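Does anyone need a course in putting things away?

Sipho Chauke charges people to clean out their closets, and he knows how that sounds. "My father thought it was a scam until he died," he told me, before I had my coat off. "He'd say, they pay you to tell them to throw out a broken fan?"

I was with his father on this one. I have a hall closet I don't open when guests are over, and I've read enough cheerful books about it to know that reading doesn't help. So when a neighbor finished Chauke's program, called Pace, and wouldn't stop talking about her kitchen drawers, I asked him for an hour. He gave me closer to two, in the back office he rents over a tile shop in Zurkivier.

Pace runs for 30 days and costs $700. For that you get four home visits and a phone number you can text. You do the lifting yourself. I asked what a person gets for the money that they couldn't get from a free afternoon and a roll of trash bags.

"Somebody standing there," Chauke said. "You'd be surprised how fast people decide when there's somebody standing there."

I said that seemed like a lot of money for standing.

"It is a lot of money. I tell people that on the phone. A third of them hang up and do it on their own, and I hope it goes well for them."

He used to manage the stockroom of a furniture importer called Pultmont, where he was in charge of a parts cage with 1065 bins. Every bin had a number and every number was on a sheet by the door. He is still proud of that sheet. When Pultmont closed the warehouse he helped a cousin empty a garage, then the cousin's boss, and after that it was a business.

I wondered whether a house is anything like a parts cage. Chauke thinks it is. I think it mostly isn't. A stockroom has one person in charge of it, and nothing in there was a gift from your late aunt. He granted me the aunt.

"I don't touch the sad stuff in the first two weeks," he said. "Start in the bathroom. No one cries about shampoo."

What I wanted to know most was whether it lasts. Every tidy-up I've ever done was gone by spring. He claims most of his clients are still in good shape a year later, and I asked how he knew.

"I call them."

And they say it's going fine?

"They say it's going fine."

I pointed out that a person who has spent $700 on clean closets is unlikely to tell the man who sold it to her that the closets are full again. He laughed at that, and looked at the window for a while. He doesn't go back and check. He said he'd feel like the police. That's decent of him, but it leaves us with his word and the word of people who would rather not be embarrassed, and I'd want more before I wrote a check.

Where he was better, I thought, was on shopping. There's an app called Trallia that several of his clients were using when they came to him. You enter everything you own, it gives you points, and then it offers you matching containers. One woman had reached 1000 items and been sent a badge. Her dining table was covered in empty bins still in their wrapping.

"She had bought storage for the storage," Chauke said. "I asked her what was going in them and she didn't know. She liked the color."

His own rule is that clients may not buy a single container until the month is over. They use what is in the house, even if it's ugly. Does he make anything on containers himself? No, he said, and he has been asked to. I believed him, partly because he got annoyed.

He is strict about bags, too. Small loose things go in clear ones, so you don't have to open them to see what you've got. Boxes are for whatever you can live without for a week, with the lid on, and the old product label can stay as it is if the family already knows the box by it. I asked if that wasn't a bit obvious. "Then why hasn't everyone done it?" he said. I didn't have an answer and I still don't think it was a fair question.

A clear bag and a lidded box, which is as fancy as the equipment gets in his method.

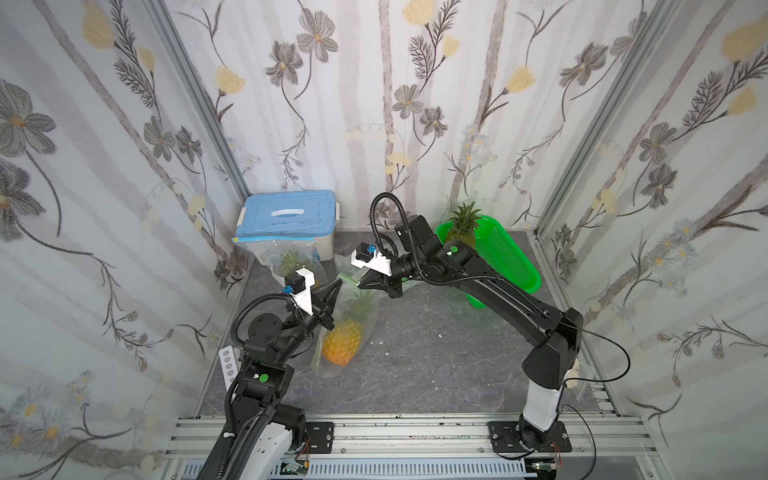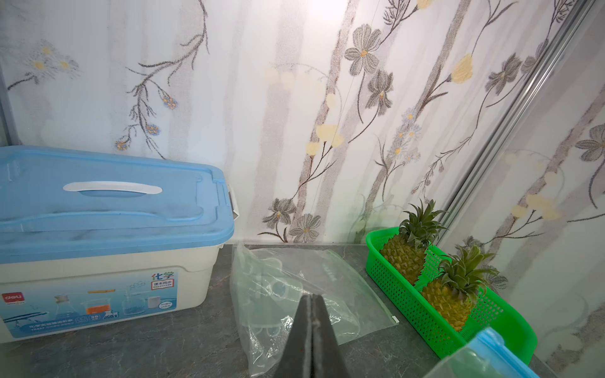 What he says about children

Chauke has two, and their room is the one place where he admits defeat. Toys get sorted at night and are back on the floor before breakfast. He has stopped sorting by kind. "One big bin. In it goes. I tell parents that and they look at me like they want a refund."

Has he ever given one?

"Twice. One was a man whose wife hadn't told him I was coming."

The other was a client in February who finished the month, thanked him, and said she'd liked it better before. He gave back half. I asked him if she might have been right, and he said he had thought about it on the drive home, and that it was her house.

I still haven't opened the hall closet.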